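Courses > Local Government and Planning > Week 6 > Handout: Public notice and objections

Week 6 handout. Please read it before the tutorial and bring your copy of the Mornisby zoning map. The reading from last week (variances) is assumed.

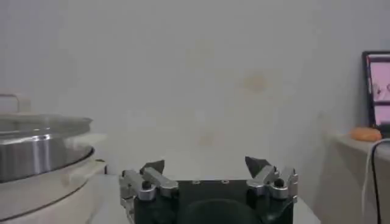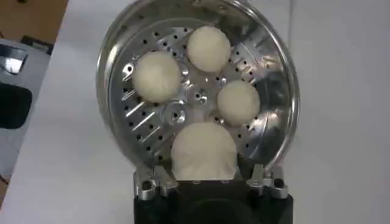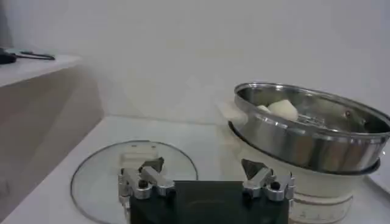

Ermelinda Barros
Sessional lecturer, Local Government and Planning

1. What a notice must do

A public notice tells the neighbours that somebody has applied to change the use of a piece of land, and it tells them until when they can answer. In the Weltville bylaw, which we use through the whole term, the period is 30 days. It begins on the day the sign goes up at the property. Many students write in their papers that it begins with the letter. Please check this again, I have corrected it many times.

Letters go to every owner within 200 metres of the lot line. Tenants do not receive a letter under this bylaw, and they have to find out from the sign. We will discuss if this is fair. Horácio Figueiredo argues in the course reader that it is a leftover from the time when only owners could vote in municipal elections. I find his argument good for the older part of town and weaker for the newer streets.

2. The Morsy case

Morsy wanted to turn a closed tire depot into 791 storage units. The sign was put on the fence at the back lane, where there is little foot traffic. The letters were sent correctly. At the hearing, only 2 residents spoke, and council approved the rezoning the same evening.

Afterwards a tenant, Faraji Langat, asked for a review. His point was narrow: the bylaw says the sign must be "readable from the street", and a lane is defined separately in the same bylaw. The town answered that everybody uses the lane as a street. The reviewer did not accept this answer, and the application had to be advertised again.

Read the decision slowly, especially the paragraphs on definitions. The reviewer does not say that storage is a bad use for this land – she had no power to decide that, and she says so.

3. Writing an objection

A useful objection names the section of the plan it relies on. Traffic, height, shade, drainage and parking can all be raised. The price of your own house normally cannot be, although people raise it at nearly every hearing.

Signatures on a form letter are often treated as one submission. Liam Keogh's chapter has a good example, where a short letter on drainage had more effect than a thick petition.

For the tutorial

Write one page of objection, or of support, to the second Morsy application. Use at least one section of the official plan. Group B will take the side of the applicant this time – group A did it in March.

Questions about the page limit can go to Ylva Rønning, who is marking this assignment.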